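Brirness House, first floor: quarterly walk-round
Checked by: Laine Paju
Date: 18 June 2026
Items on list: 47. Items that still apply to this building: fewer.

Fire doors, corridor
Pass. The kitchen one closes by itself. The wedge has gone back in the cupboard, where I expect it to stay until lunch.

Extinguishers
Pass. Tags in date, pins in. The one by the post room has had a coat hung on it again.

Emergency lighting
Fail. Stairwell lamp should last 60 minutes and managed 49. Darius Lūse points out that one can get down the stairs in less. Reported anyway.

Kitchen
Pass with comments. Kettle lead sound. Toaster crumb tray emptied, a job last signed for in November. The fridge is outside the scope of this checklist and I was glad of it.

Windows
Fail. Restrictor loose on the second window in the Gernelen room. Please don't open it to see what I mean.

Stairs and handrails
Pass. Handrail no longer wobbles. The "Caution: wobbly handrail" sign does, and needs a screw.

First aid box
Fail. Plenty of eye pads, no plasters. Same comment as last time, same handwriting.

Storage
Pass with comments. Top shelf cleared of the Flikedis boxes. The step stool is now kept on the top shelf.

Desks and tables
Pass. No wobble, no sharp edges. Pens to live in pots, please, as I found one with my foot.

Actions to Darius by Friday. He has seen the list and says he's thinking about it. 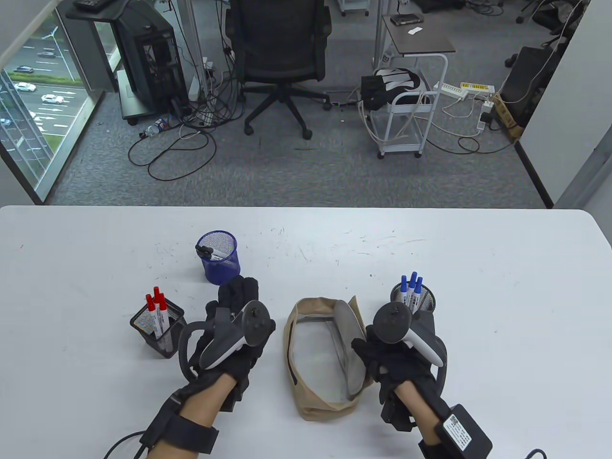 Item: desks and tables. Markers in mesh pots, pouch open.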